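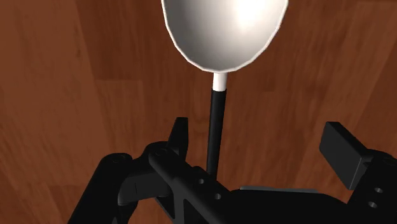
Ok so I finally quit buying jarred soup stock and I have thoughts. Thread, sorry in advance!

1/ Started in August when Fadwa gave me her big pot before she moved to Hudcombe. It sat on top of the fridge for weeks (I'm short, it's a whole thing getting it down).

2/ Onion skins go in. All of them! The color is gorgeous. Carrot tops I tried once and wow, bitter.

3/ I freeze scraps in a bag until it won't zip anymore, then it's stock day. My freezer is 90% bag at this point.

4/ Salt at the END. I salted early, let it cook down way too long and basically made seawater. Brahim ate it anyway, bless him.

5/ Tonight is lentils with the last of the chicken batch, plus lemon and a scary amount of cumin. Hatem is bringing bread.

6/ Someone asked if you can use a slow cooker. Yep! Low, 14 hours, go to bed. The whole apartment smells like dinner at 6 am, which is kind of confusing.

7/ Next up is mushroom. If you have a good one, send it over please, I've got room for 2 more jars.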